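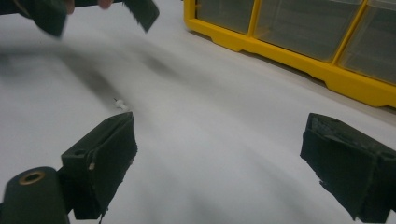

Akeck to Move Customer Service and Parts Warehouse to Rindport

RINDPORT, Feb 3, 2021 - Akeck, a supplier of replacement parts for home sewing machines, will move its customer service desk and its parts warehouse into one building in Rindport this spring. The building is at 2991 Llanos Road and was last used by a printing company. Akeck signed the lease in December.

The company now works from two sites on opposite sides of the county. Orders are taken and questions are answered at one, and parts are stored and packed at the other. When a customer calls to ask whether a bobbin case or a drive belt will fit an older machine, the person on the phone often has to leave a message with the warehouse and call back the next day. In the new building the phones and the shelves will be on the same floor.

All 78 employees have been offered a place at the Rindport site. Akeck will pay a travel allowance for the first year to staff whose trip to work becomes longer. The company does not plan any layoffs as part of the move. It expects to hire 10 more people for packing and returns work, and those jobs will be posted on the Akeck website after the move is finished.

"We have been running back and forth between two buildings for a long time," the company said in a statement to customers. "Most of the calls we get are from people with one machine and one broken part. They want to know if we have it and when it will get there. We should be able to tell them while they are still on the phone."

What Changes for Customers

The phone number, email address and website will stay the same. Only the mailing address will change. Returns sent to the old warehouse address will be forwarded until the end of the year, but customers should allow an extra week for a refund if they use an old return label. New labels can be printed from the order page.

Orders will be accepted through the whole move. Shipping will stop for four working days while the shelves are emptied and set up again. The dates will be posted on the website at least two weeks ahead, and customers with open orders will get an email. Repair shops with a standing monthly order will have that order sent early unless they ask for it to be held.

Prices are not changing because of the move. The current catalog remains good through the end of the season, and a new printed catalog will be mailed in the fall. Customers who no longer want the printed catalog can call or write to be taken off the list.

Parts for Older Machines

The Rindport building has more storage space than the two present sites together. Akeck will use part of it to bring back items it had stopped stocking for lack of room. These include treadle belts, slide plates, spool pins and foot pedals for machines made before 2000. A list of returning parts will be added to the website as each group is put on the shelf. Some of these parts are no longer made and will be sold only while they last.

The company will also keep its matching service, in which a customer mails in a worn or broken part and Akeck tries to find a replacement. The service is free if a part is found and ordered. Senders should include the make of the machine, the model number if it can be read, and a phone number. Parts should be wrapped in paper or cloth inside a small box. Envelopes tend to tear in the mail, and loose screws are easily lost.

Pickup Counter

A small counter at the front of the building will be open to the public for pickup on weekday afternoons. Orders must be placed ahead by phone or on the website. The counter will not have a display area, and machines cannot be repaired there, but printed threading diagrams for many common models will be available at no cost. Parking is on the north side of the building, and the entrance has a ramp.

Any rules on face coverings and the number of visitors allowed inside will follow county guidance at the time of opening.

The Move

Trasance, a moving and storage company, will carry out the move in stages. Slow-selling stock will go first, followed by the office, and the most often ordered parts will go last. Work on the lighting and the loading door has started. The floor in the packing area will be sealed before the shelving goes in.

The lease on the present warehouse ends in June. Akeck has not yet decided what to do with its present office, which it owns.

About Akeck

Akeck sells replacement parts, needles, belts, bulbs and manuals for household sewing machines. It sells to home users, schools and independent repair shops by mail, by phone and on its website.

Contact: Akeck Press Office, 2991 Llanos Road, Rindport | © 2021 Akeck. All rights reserved. | Back to top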